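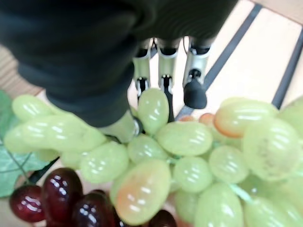
ブドウの房と銀色の指

2019年1月13日
家計・報酬研究室 作業ノート
件名:昇給交渉ワークシート(Wollthorpe版)の改訂について

12月の試行で回収した記入済みシートは76件である。本日はその集計を終え、設問の見直しに着手した。以下、担当者間の共有を目的として経過を記す。

1.集計の状況
希望年収欄の未記入が目立つ。現在の年収欄はほぼ全員が記入しているのに対し、希望額の欄は空白か、「現状維持で可」との記述にとどまるものが多い。自由記述には「金額を自分から口にすることに抵抗がある」という趣旨の回答が複数見られた。設問の文言が回答者に遠慮を促している可能性があるため、「希望する年収」を「次の段階で必要となる年収」に改める案を作成した。両案の比較は次回の試行で行う。

入力にはZatoraの集計表を使用した。月額と年額が混在している回答があり、そのまま読み込むと平均値が大きく崩れる。単位欄を必須とするまでは、手作業による確認を続けること。賞与を含むか否かの区別も現行の様式では判別できない。該当する行には備考欄に「賞与不明」と入力し、平均の計算からは除外した。

2.生活費の算定表
Dewulf方式の算定表を基に、固定費、変動費、積立の3区分で組み直した。旧版では保険料が固定費と積立の双方に現れ、二重計上となる例があった。貯蓄性のある保険については、保障部分のみを固定費に入れ、残額を積立に計上する。内訳が証券から読み取れない場合は全額を固定費とし、その旨を注記する。
住居費の更新料は月割りとする。奨学金の返済は固定費に含めるが、繰上返済分は含めない。この点は旧版の手引と扱いが異なるため、手引第2節の修正が必要である。

3.面談演習の時間配分
前回は準備に30分、演習と講評に60分を充てた。準備の時間は足りていたが、講評が終盤に偏り、最後の組は金額提示の場面まで進まないまま終了した。次回は講評を各組の演習直後に移す。全体の時間は変更しない。
演習用の想定企業はKaddenとし、職務内容と給与規程の抜粋を一枚にまとめた。抜粋には等級ごとの上限額を記載しているが、応募者役に配布する用紙からは削除する。前回は両役に同じ用紙が渡っており、応募者役が上限額をそのまま提示していた。印刷前に版を確認されたい。

4.検討中の事項
(1)転職と社内昇給を同じシートで扱うことの可否。社内昇給の場合、評価時期との関係を記入する欄がなく、余白に書き込んでいる例があった。別紙とする案が有力であるが、様式が増えることへの異論もある。
(2)希望額の根拠として生活費を挙げることの扱い。本人の計画には有用であるものの、交渉の場では職務上の実績を先に述べるよう指導しているため、シート上の順序と指導内容が一致していない。算定表を裏面に移せば足りるとの意見があり、試し刷りを行った。文字が小さくなるため、行間の調整を要する。
(3)手取額の概算欄。税額の計算を簡略化しているため、扶養の状況によって差が生じる。概算である旨の注記を欄の直下に置く。

5.保管
記入済みシートの原本は施錠棚の上段に収めた。氏名欄は切り離し、対応表は別に保管している。集計表の旧版は共有フォルダから移動済みであり、参照が必要な場合は研究室の保存用媒体を使用すること。

次回の作業:設問案の清書、手引第2節の修正、単位欄の必須化。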